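Print
E-mail

The Coffee Corner Project: Putting Small Things Where People Can Find Them
Student project report by Lamisi Gbeho
February 24, 2022

So this started with a drawer. If you have ever been in the second floor lounge at the Illport building you know the one, it's under the microwave and it sticks. Everything for hot drinks lived in there: tea bags, sugar, creamer, stirrers, instant coffee, a lot of ketchup from I don't know where, and at the bottom a layer of spilled sugar that had basically turned into a floor. People would yank it open, dig around with one hand while holding a hot cup in the other, give up, and leave it hanging open for the next person's hip. Mine included. I had the bruise!

Our assignment in Everyday Design was to pick "a small shared problem" and spend half a semester on it. Other people picked bike parking and the printer line. I picked the drawer, and I wasn't sure it was big enough for a whole project, but my instructor said small was fine as long as I was thorough. I've tried to be thorough.

What I started with

I spent the first two weeks in October just sitting in the lounge with a notebook and a muffin. I wasn't doing anything scientific yet, I only wanted to see how people made a drink. Pretty much everyone does it in the same order. Cup first, then water, then they go looking for the thing that goes in the water. That means the looking part always happens with a full hot cup, which is the worst possible moment to need two hands. The drawer needs two hands (one to pull, one to hold the counter so the whole cabinet doesn't come with it).

I also handed out a one page survey and got 45 of them back. The question I cared most about was "What do you usually give up on finding?" and the big winner was the little packets. Tea bags are in boxes, so you can spot them. Packets slide around and go flat under everything else. A few people wrote that they had started carrying their own, and one person drew me a very nice picture of a raccoon in a drawer. I kept that one.

Budget and supplies

The department gave me 30 dollars, so there was never going to be any custom furniture. I already had some shoe boxes and a roll of tape. For the packets themselves, the lounge gets its supplies through Wodum, and they come in cartons of 500, which sounds like plenty until you see how many get opened, half used and abandoned next to the sink.

I looked at three ways of holding them. The first was a cup, just a plain mug with the packets standing up in it. The second was a tray with dividers that I made from shoe box cardboard. The third was a proper dispenser, the kind where the packets are stacked inside and you take one at a time.

The mug

I'll be quick with the mug. It cost nothing and everybody understood it right away, and for three days I thought I was finished. Then it tipped over. Then somebody drank out of it, or anyway somebody moved the packets to the counter and used the mug, which is fair, it was a mug. I tried a heavier one and that went to the sink too. I think if you had something that was mug shaped but obviously not a mug you would do fine, a flower pot maybe, but I didn't get that far.

The tray

I was proud of the tray. Six sections, labels in my best handwriting, sized so that the tea went in the back and the flat stuff in front. It looked great the morning I put it out. Cardboard next to a kettle is a bad idea though, and I should have known that. By the end of the week the front corner had gone soft and the creamer section was sort of joined to the sugar section. I made a second one and covered it with clear packing tape, and it held up better, but it took up so much counter that people started setting their cups down on top of it.

The other problem with the tray is that it goes messy from the top. When you refill it you just dump things in, and they land every which way, and two days later you are digging again. It's a drawer without the drawer. My roommate said that and I wrote it down because it was exactly the thing I had been trying to say in my notes for a page and a half.

The dispenser

This is the one I spent the most time with, so I'm going to go on a bit. I got hold of a small tabletop one and set it up to practice on before it went anywhere near the lounge. I put a big sheet of white paper down first, mostly so I could spot anything that leaked or dropped. Sugar on a pale wooden table is invisible until you put your elbow in it.

Filling it is the fussy part. My first go, I grabbed a fistful and pushed them in and they fanned out and went crooked. What works is doing it in rows. You stand a few packets up against the back, square them off with the side of your hand, then build the next row against that one, and keep coming forward until the front row is nice and snug. If you leave a gap they lean, and once one leans they all lean. Also face them the same way! It makes no difference to how they come out but it makes a huge difference to whether people treat the thing like it belongs to somebody.
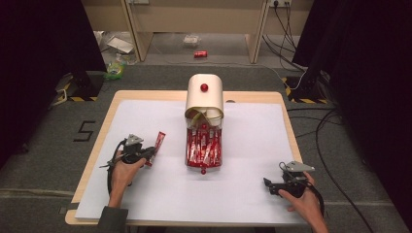
The clear bottom half turned out to be my favorite feature. With the tray I was always lifting things up to check underneath, and with this you can tell from across the room how full it is. Red packets help too. I had a white brand in mind at first, but red against a white top is so much easier to notice when you're half awake.

After a week of fiddling I moved it to the lounge and put it to the right of the kettle, at the back. That was wrong. People reached across the steam for it. So I moved it to the left, up near the front edge, and that was wrong in a new way because bags kept brushing against it. It ended up on the left and one hand's width back, with a strip of grippy shelf liner under it from the Sjöberg store on the corner. It has stayed there ever since.

What changed

I ran the survey again after the dispenser had been out for three weeks. Fewer forms came back this time (it was close to finals and I don't blame anyone) so I'm being careful about it. Most of the people who answered said they could find what they wanted. The complaints were different too, which I took as a good sign. Now they were asking for honey, or for the good tea, or for the kettle to be descaled. Two people wanted the drawer back! I think they had been hiding things in it.

The loose packets by the sink mostly went away. My guess is that when you dig in a drawer you come up with four and use one, and the other three just stay out. Taking a single one from a neat row feels like enough.

One thing that did not get better is refilling. I had hoped that seeing it get low would make people top it up, and it doesn't. They notice, they tell me about it, and they take the last one. For now I do it myself on my way to class. I taped a small card inside the cabinet door with the row-by-row steps, and a first year from Clurora Hall has done it twice without being asked, so there's hope.

If I did it again

I would skip the second tray. I would also watch people for longer after each change, because I was in a hurry and swapped the mug out before I really understood why it kept going missing. And I would have talked to the cleaning staff on day one. When I finally did, they told me the drawer sticks because there's a spoon wedged behind it, way in the back, and it had been there for years. We got it out with a coat hanger. The drawer works fine now. It has napkins in it.

Thanks to everyone who filled in a form, to the raccoon artist (please come find me, I'd like to put your name on it), and to my roommate for living with sugar on the floor for most of the fall.

Print
E-mail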